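Wostbridge Play and Sort Kits: how the June money is going

Hello again, and thank you for being patient with me! I know the last update was a bit thin, so I've tried to put more in this time.

First, the grant. Of the £3484 you gave us, £600 has gone on blocks and other small pieces, and the marble-patterned surface and the wall covering came out of the furnishing line as planned. Roden were slow with the second delivery but they got there in the end (and knocked the carriage off, which I was very pleased with).

The set-up is finished and I'm really happy with it. We went round and round on the walls. Renji Ueda wanted them plain, I wanted something cheerful, and we ended up with the terrazzo pattern, all those chips of black, mustard and pink on white. It makes the place feel like somewhere you'd want to spend an afternoon. The sparkly microphone on its little black stand has a spot towards the back.

We've been working through the block tasks, with the pieces out on the marble: picking up, putting down, stacking, and moving on to the next colour.

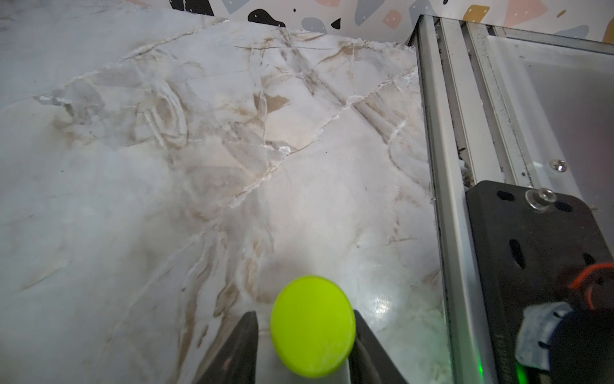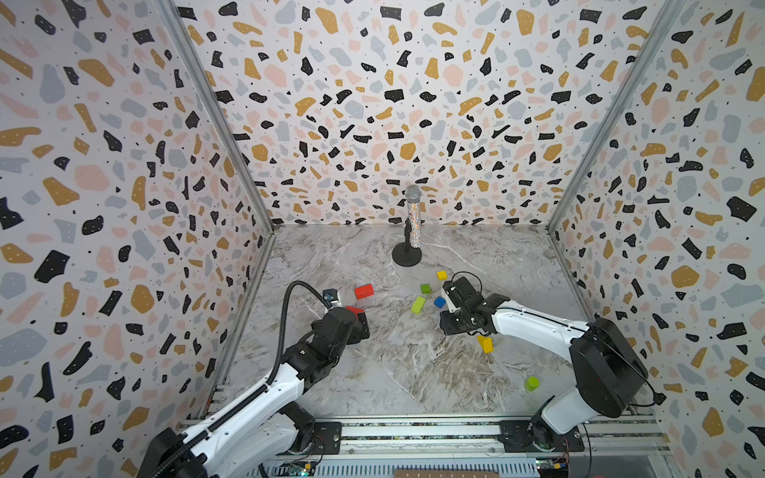
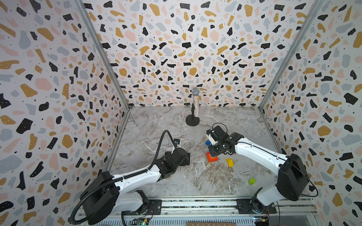 Stacking has taken up more of our time than I'd budgeted for. The instructions I wrote in the spring said things like "put the blocks together neatly", and of course everybody read that differently. Renji sat down with me and we rewrote the lot, so each task card now says which colour goes on which and where the finished stack should be left. There are 25 cards so far. I'd promised you 20, so we're ahead there, although a few of the later ones still need a proper read-through.

The round pieces are their own little headache. Cubes stay where you put them, and anything with a curved edge wants to wander off. I've asked Sasaki for a price on a second set in a slightly grippier finish and will send it over when it comes.

Storage is the other thing. Everything goes back into Binis tubs at the end of the day, sorted by colour, and we could do with a few more with lids.

Next up are the mixed-shape cards, then a tidy-away task to finish each session. Could you let me know whether the tubs can come out of the furnishing line, or do I need to fill in a separate form?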